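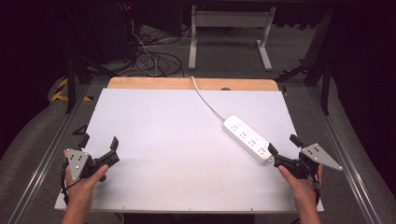
Research > Robot Learning > Papers

Filed under: Manipulation, Data Collection

3.2 Collecting demonstrations

Demonstrations were recorded without a robot. The operator holds one gripper in each hand and does the task directly, and the grippers carry plates with dark dot markers. We took the grippers from the earlier Gakatska project and changed only the mounting of the plates, which had worked free during long sessions.

Figure 2. Two-handed collection with a power strip on the white panel. The right gripper is at the lower end of the strip.

The power strip belongs to the cord-handling group of tasks. We chose it for the cord, whose shape changes from one episode to the next and limits where the strip can be put down. The operator was asked to vary the starting angle of the strip and to work at a normal pace — early trials in which people slowed down for the recording produced policies that hesitated before grasping.

Each operator recorded 70 episodes per task over eight tasks. Adalberto Evangelista reviewed the episodes at the Tristgate lab and labelled each one as kept, trimmed or discarded. Episodes were discarded if marker tracking was lost during a grasp, and trimmed if the operator paused for instructions. After review the power strip task had around 400 usable episodes, and these were used in all of the training runs reported in Section 4.

One batch, recorded on a Saturday, was set aside in full after we found an error in the gripper calibration file. It was not recollected.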